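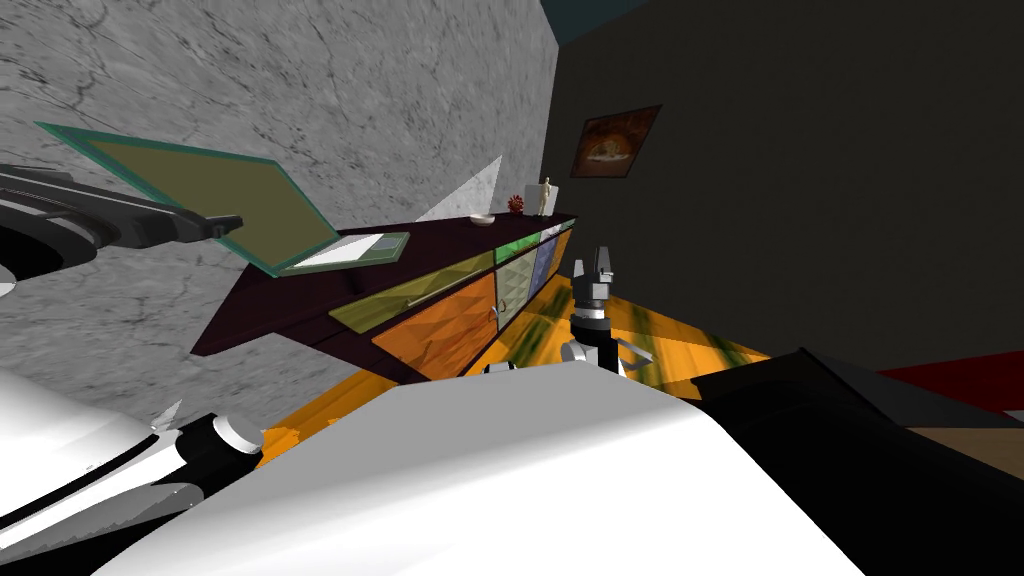

Before you hang anything, find out what the wall is made of, and let that decide the hardware. Knock on it, look at the back of an outlet box with the power off, or check the dust from a small test hole. White powder means drywall or plaster, red dust means brick, and gray grit means block, concrete or stone. Two walls meeting in the same corner can be completely different. A gray marble wall running into a dark charcoal one is a good case for putting the small framed picture on the dark side and leaving the marble alone, and a dark brown frame with an orange and brown print has enough warmth in it to show up there. Stone can be drilled, but a mistake in it stays.

## Fasteners

**Drywall, light pictures.** A steel picture hook with a thin nail at a steep angle is enough for most small frames. Don't use a bare nail. The wire slides off it the first time a door slams.

**Drywall, heavy pictures and mirrors.** Go into a stud if you can. If the stud is in the wrong place, use a toggle bolt. I don't trust the ribbed plastic plugs for anything I'd be sorry to see on the floor.

**Old plaster.** Put a cross of painter's tape over the mark and drill slowly without hammer action. Hammering a nail straight in can loosen the plaster from the lath well beyond the spot you hit.

**Brick.** Drill the brick or drill the mortar, but check the mortar first with a key. If it crumbles, move to the brick.

**Marble and tile.** Diamond bit, low speed, no hammer setting. Keep the bit wet with a sponge. Start away from any crack or vein, as the stone may be weaker there. On thin slab or tile, know what is behind it before you buy a plug.

## Height

The usual rule puts the middle of the picture at 57 inches from the floor. In my house that looked low in the hall and fine in the dining room. Over a sideboard or couch, ignore the rule and leave six to eight inches between the furniture and the bottom of the frame. Leave more if you keep lamps or tall vases there.

For people who measure in metric, Bianka Lengyel sets her centers at 145 cm and her rows of small frames with 5 cm gaps. She has done the whole stairwell that way and it looks right.

## Marking the spot

1. Pull the wire up with a finger, as if it were hanging, and measure from that point to the top of the frame.
2. Mark where the top of the frame should be on the wall, in pencil, on a piece of tape.
3. Measure down by the first number. The bottom of the hook goes there, and the nail enters a bit higher.
4. For two hooks, level between the marks. Don't measure both up from the floor. Floors slope.

If a frame has two D-rings, lay a strip of tape across the back, mark both rings, then move the strip to the wall. It's faster than arithmetic.

## Keeping it straight

Frames drift because of doors, traffic and dusting. Two hooks a few inches apart hold better than one. Rubber bumpers on the lower corners help too, and they let some air in behind the picture. A pea-sized ball of museum putty at one bottom corner will hold a small frame for years. Take it off by twisting, and rub any mark with a clean eraser.

## Filling old holes

Nail holes in drywall take a dab of lightweight spackle, pressed in with a finger and wiped flat. Bigger holes need two coats. Let the first one dry overnight, sand lightly with 185 or the nearest grit your store carries (mine has 180), and prime before painting or the patch will show dull through the color.

For dark walls, save some of the paint. I keep mine in a baby food jar with the room and month on the lid. The living room one says May and still matches.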